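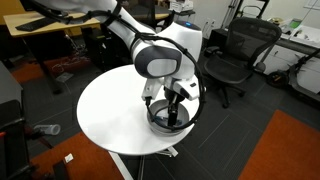
My job has a funny name. I'm a robot technician, which means I look after one robot arm the way you might look after a bike or a pony. I named mine Ladow. It doesn't answer to it, but I say good morning anyway!

Ladow is an arm and a hand, and that's all. No legs, no face. The hand is called a gripper, and it has two black fingers. Your own hand has five and they bend all over the place, so you can already do a lot of things Ladow can't.

Before Ladow picks up anything at all, I do my morning check. First I look at the cable. A robot arm needs power, and it needs messages telling it what to do, and the gripper at the far end needs those too. So a cable runs along the outside of the arm, strapped on in big floppy loops. Why floppy? Try this. Tape a piece of string from your shoulder to your wrist while your arm is bent, and pull it tight. Now straighten your arm. Pop! Off comes the tape. A robot's cable has to have some slack, or the first big stretch would yank it out.

But too much slack is trouble as well — a droopy loop can catch on things. I once found a strap that had slid down a little, and I spent most of a morning moving it back up, stretching the arm out, folding it in, and moving the strap again. My friend Marlina Liem watched the whole thing and ate my sandwich.

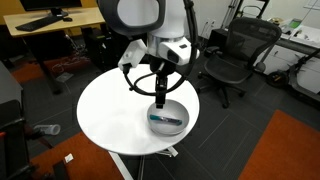
2 min read

Next come the fingers. I wipe them with a soft cloth, because dust makes things slip, and I check that they close evenly. If one finger gets there before the other, it gives the thing a shove and it rolls away.

Then we practice with a bowl. You'd think a bowl makes it easy, and in one way it does, as a marker can't roll off the table when it's lying in a bowl. But the sides are in the way! The fingers have to come straight down in the middle. If they're a bit too far over, they bump the rim. If they go too low, they push on the bottom, and I have to press the stop button and start over.

I write every practice try in a notebook. Last June I got to number 276, and my handwriting was terrible by then.

One rule I never break: when Ladow is moving, my hands stay out of its way. When I need to touch the cable or the fingers, I stop the arm first. Even if it's only for a second. Even if I'm in a hurry for lunch.

Written by Vilém Pešek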